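Sirkard user forum > Planning and control
Topic: Two arms wait for each other above the bins

shih_choi
Hello all. I use the Tam planner with two arms on one table, sorting pens and erasers into clear bins. When both arms want the middle of the table, both stop. The log shows "zone reserved" 174 times in one run.

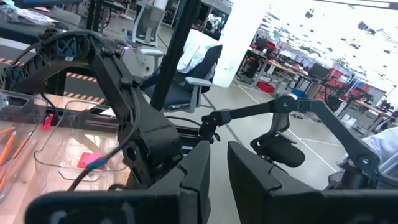
My zone timeout is 700 ms. Should I make it longer?

clirnurley_fan
No, shorter. Give one arm fixed priority and let the other one back off.
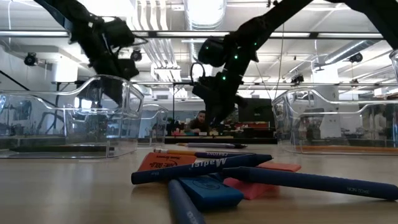 I would also shrink the zones, the default ones are far too wide.

mott6
I disagree about priority. The second arm will starve. Alternate after each pick.

shih_choi
Thank you both. I tried alternating and the waiting is less, but the grasp pose still jumps when pencils lie close together.
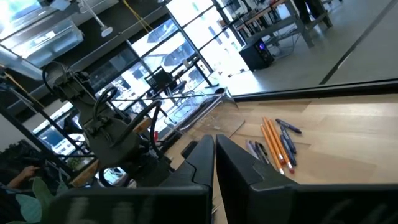 I filter it over six samples. Is this too few?

mott6
It is enough. Check your wrist camera calibration first.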